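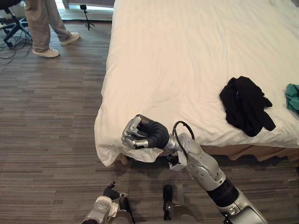

White sheet, with clothing on the bed.

Inar Historical Marker Register
Minutes of the regular meeting, 2019-07-26
Chair: Braulio Mendoza. Recorder: Ga-eun Yoo.

1. Minutes of the May meeting
Approved with one correction. Under item 3, "Son Ferry landing" should read "Son Ferry road". The stone is on the road, well back from the river.

2. State of the register
The register now holds 1,125 entries. Of these, 14 still have no location field beyond the county name. Mendoza will send the list to members by district. Entries with no reply by the next meeting will be flagged "unconfirmed" – they will not be removed.

3. Trurkska Mill marker
The replacement plaque is cast and ready to mount. The old text gave the mill fire as the reason the settlement was abandoned. The deed books show lots still changing hands well after the fire, and the new text leaves the cause out. Yoo asked that the old wording be kept in the entry under "Previous inscription". Agreed.
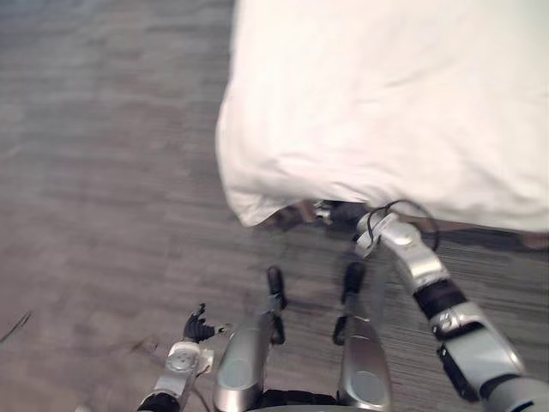
The post will be set on the north side of the turnout, as the county asked. The entry is to be marked "temporarily missing" until the plaque is up.

4. Topic lists
Discussion of whether "Bridges" and "Ferries" should be merged. Motion to merge failed. Motion to add "Mills & Millraces" as a separate topic carried. Yoo will move the first 12 entries and report any that belong in two lists.

5. Plondeo schoolhouse
Application received for a new marker. The draft inscription runs well past the limit of the standard plate and cites one source, a family letter. Returned to the applicant with a request for a second source and a shorter text.

6. Expenses
Up to $1,000 approved for posts and hardware at Trurkska Mill. Any remainder goes back to the general fund.

7. Other business
None. Meeting adjourned. Next agenda items to Yoo in writing. 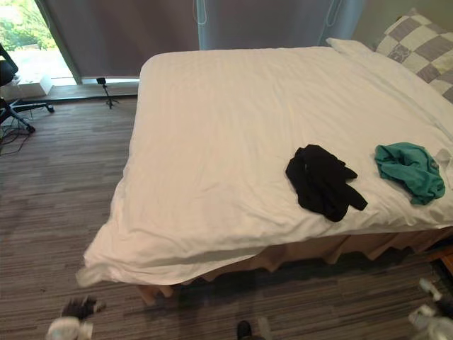 White duvet and patchwork pillow.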